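# The Carpet Stays

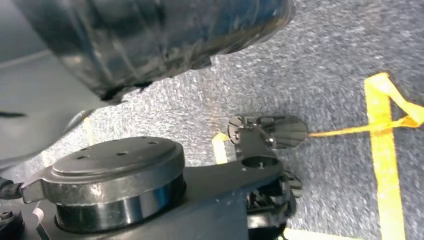 *Gray speckled carpet, low pile, seen from very close up.*

I moved into the office on Rathore Street in September with one plan, and the plan was to rip out the carpet. I hated it. It was the color of a wet sidewalk, it had flecks in it, and it reminded me of every waiting room I ever sat in as a kid with a sore throat. I had hardwood dreams! I had a folder of pictures on my phone with sunlight pouring across oak boards and a single fern.

Then I got the quote. I won't tell you the number, but I walked around the block after I read it (twice, and the second time with a doughnut).

So the carpet stayed, and I started reading about it, mostly out of spite. I wanted to know who had done this to us. Why does every dentist, bank and school library from here to Wandley have the same floor? I figured it was some sad meeting back in the day where everybody gave up at once.

Well, partly it's the flecks. A plain floor shows everything. Drop a crumb on solid navy and it looks like a crime. Drop it on speckle and good luck finding it. I lost an earring back in my first week and it stayed lost for 3 months, and I was crawling around with a flashlight like a burglar. My mother had cream carpet in the front room when I was growing up and we weren't allowed in there with juice, or shoes, or really feelings of any kind. I have eaten soup over the speckle and felt nothing.

The other thing is the noise, which I'd never once thought about. My last place, over in Sedmont, had polished concrete, and it looked terrific in photos. Every chair in it screamed. If somebody put down a mug on the far side of the room, you flinched. I used to take phone calls in the stairwell because my own voice was bouncing back at me half a second late. I just thought I was a person who got headaches at four in the afternoon!

I don't get them here. I'm not making a medical claim, I'm only telling you what happened to my head.

I did go down to Purnura, the flooring warehouse out past the ring road, to see what else was around, and they have a wall with 200 grays on it. I stood there so long a man offered me a chair. Some were warm, some had a bit of green hiding in them, one was nearly purple, and right down in the corner was mine, or its twin. I said "oh, hello" out loud.

I bought a rug while I was there, rust red, for under the desk. It slides. I've been meaning to get one of those grippy pads for it, and I still have the fern on my list too.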